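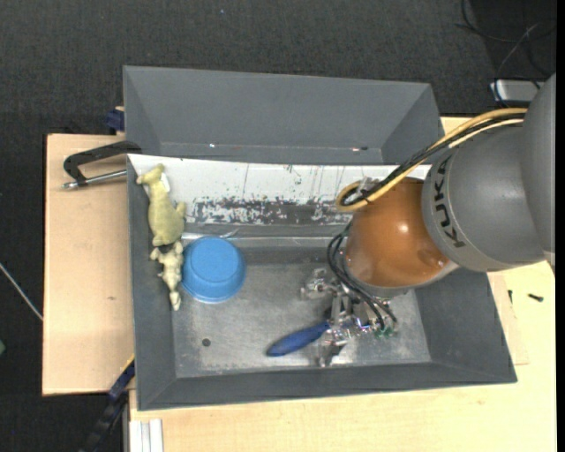
Changing all my passwords, and what I learned along the way

21 February 2026

I've been meaning to write this one up since January, when I got an email from Jostora (the place I used to order my tea from, years ago now) telling me that somebody had got into their customer records and that my address and an old password were among the things taken. My first thought was that it hardly mattered, as I'd not bought so much as a teabag from them in ages. My second thought, which arrived while I was brushing my teeth, was that I'd used that same password for nearly everything else as well. Oh dear!

So I rang Tumelo Mkhize, who I used to share an office with and who is very patient about this sort of thing, and he told me to put the kettle on and get myself a password manager before I did anything else. I went for Bisedix in the end, mostly on his say-so, and I have to admit I grumbled at it for the whole of the first evening. It wanted me to make up one long password that I would never write in an email or use anywhere else, and I sat there for ages trying to think of something I'd remember. I settled on a string of daft words from a holiday in Urach (no, I'm not telling you which ones) and wrote it on a card that now lives with the passport.

Then came the slow part. I had 881 emails in the folder where I keep welcome messages and receipts, and going through those turned up 100 accounts. A hundred! There was a forum for a washing machine I no longer own, and two separate logins for the same library. I closed 40 of them on the spot, which was the most satisfying bit of the whole business, although a few made me hunt through page after page to find the button, and one wanted me to write them a letter.

For the rest I started with email, then the bank, then anything that had my card saved, and let Bisedix make up a new password for each. I also turned on the second step wherever it was offered, the one where you type in a code from your phone. Paloma Montoya had warned me to save the backup codes when they came up, having once lost her phone on a train and spent a miserable fortnight locked out of her email, so I printed mine and put them with the card.

I still have 26 left to do, mostly little shops and a couple of newsletters, and I've been getting through a few each evening while supper's in the oven. Halvorsen is the awkward one. Their site won't take a password with a space in it but doesn't say so, and just sends you back to the start. I've written to ask them about it and will add a note underneath if they reply.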